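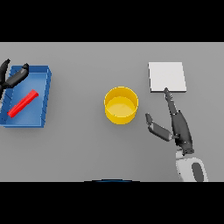

According to Elibariki Wanyama, a tray garden must be judged by its edges, and a grower who cannot keep the edges moist will lose the middle also. The remark is often repeated in the town of Barasa, where growing young greens in shallow trays has become a common household work.

Tray growing is the raising of plants in a flat container with low walls, from seed until the first or second pair of leaves. It is used for cress, radish, mustard, pea shoots and many kinds of lettuce. The plants are cut young and eaten fresh, or they are moved to deeper soil.

History

In Barasa the practice began with rice growers, who started their seedlings in clay dishes before planting them out. Plastic trays came later, with the opening of the Akgate market, and replaced clay in most homes. A survey made by the market office found 2,175 households with at least one tray, of which 834 sold a part of their crop.

Method

The tray is filled with fine soil or with coconut fiber to a depth of two fingers. Seeds are spread evenly, pressed down and covered with a damp cloth. Large seeds, such as pea, are soaked for one night before. The cloth is taken away when the shoots begin to lift it. From this moment the tray needs light, and it should be turned once a day, otherwise the stems lean to the window.

Watering is done from under, through small holes, or with a fine spray. Too much water brings mold — the most usual cause of loss in January, when the air in the houses moves little. Radish is ready first. Pea shoots may be cut two times, lettuce only once if the cut is made low.

Local varieties

The best known local seed is Desik, a red mustard with a sharp taste. Torben Albers described it in a short guide for home growers and advised 20 grams of seed for a tray 40 centimeters long. Many growers consider this too thick and sow half of it.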